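Pricing and Promotion of a Self-Published Business Handbook

Project report, submitted 25/08/2011

3. Method

The handbook was offered through two channels: the Storkis online shop and a mailing list supplied by Someo. The list held 1000 addresses of small business owners, split into two groups of 500. Group A received a message leading with the author's speaking record. Group B received a sample chapter and no biography. Both messages carried the same price and the same order link.

Orders were logged for 12 days. Returned messages were removed before rates were calculated — 34 in Group A, leaving 466, and none in Group B. 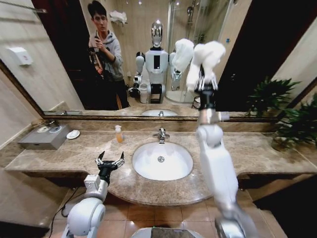 4. Results

Group B produced more orders than Group A on every day but the first. The colour of the order button was changed by Storkis partway through the trial, for both groups, and its effect could not be separated out.

5. Limitations

The uneven return of messages suggests the list was not split at random. Ó Gríofa, the printer, also ran its own offer to the Lukeneck trade list in the same period — any overlap between the two lists was not checked. A repeat trial is planned for November.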